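Prindon @prindon
April 30, 2020

1/ Kello's release notes call the new grasp planner "deformable-ready." I've read those words before, so we gave it a zipper pouch with a sheet of paper inside.

2/ Planner picked the corner by the green strip. Fine choice. Clear film over a pale table is still a miserable thing to ask depth for, glare included.
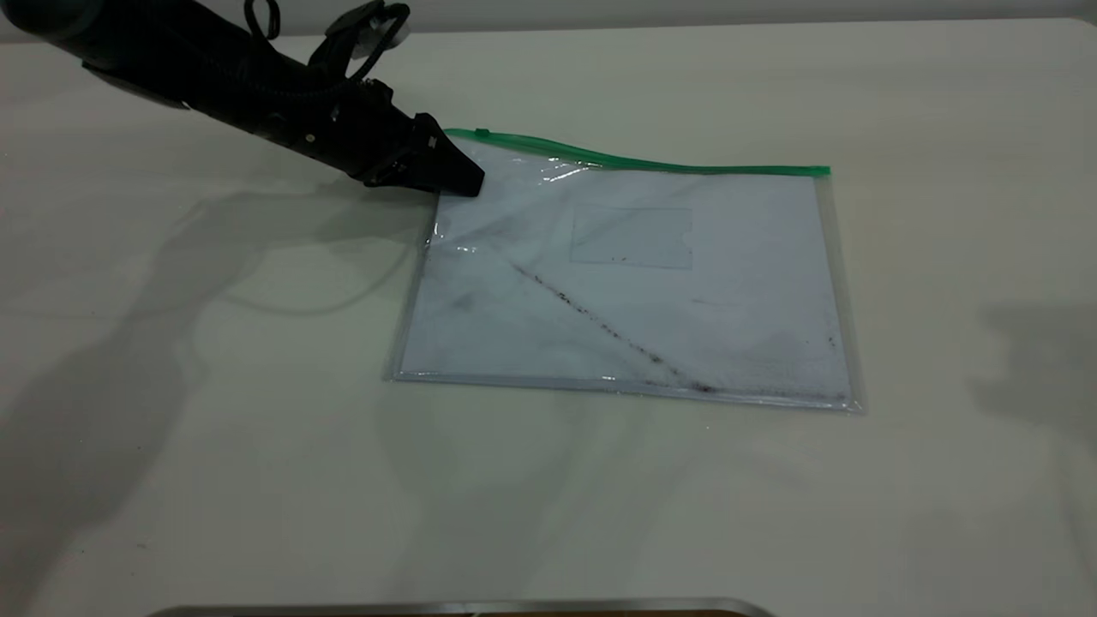
3/ The default approach height assumes you know where the surface is. Do you? I set the contact threshold by hand – the auto-tune gets 2 stars from me.
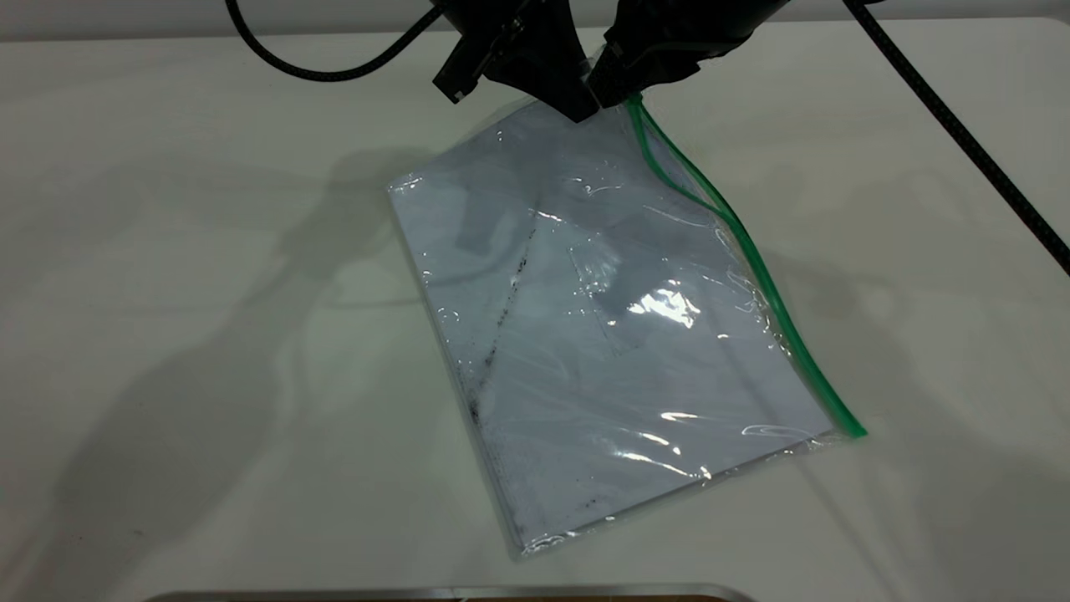 Corner pinched between the fingers, film bunching at the tip.

4/ A pinch is not a zipper policy. The demo reel skips that part. Training ran 2,000 episodes and I'd like to see the failures plotted before anyone says "solved."

5/ Two-arm mode next. One gripper at the corner, the other arm over by the slider. The planner treats them as separate problems and hopes the timing works out.
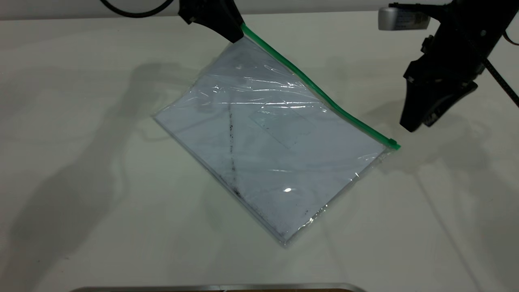

6/ Verdict so far: nice logging, weak perception. Dristunico's older stack at least told you when it was guessing.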